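Forum thread: Gasby warehouse arson case
Started by Lina Geagea, March
2 min read

The Gasby detective says the night clerk set the fire to hide missing stock. He bases that on a gas receipt and 30 seconds of door footage. Is that enough to charge anyone?

Plurow: It's thin. Half the town buys gas there. 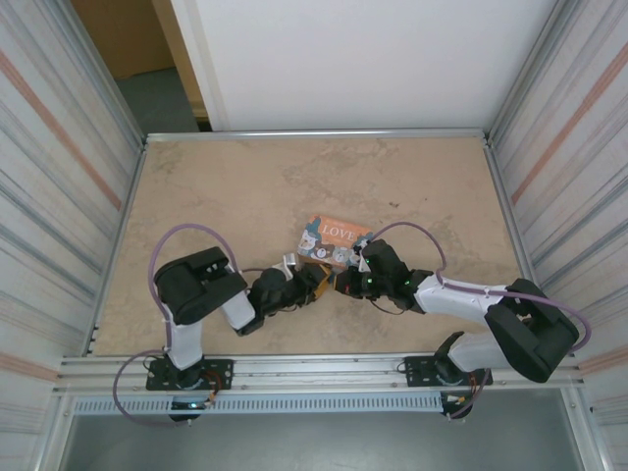 Who has seen the full footage?

The prosecutor and the defense lawyer, according to the court filing.

Jollow: I disagree with Plurow. He told police he was home, and the door log has him inside for 120 minutes.

Plurow: The log shows his card — it doesn't show him.

2 comments

Min: Cards got shared on every shift when I worked there.

Jollow: Then he should have said so in the first interview. Hearing is at 2 p.m.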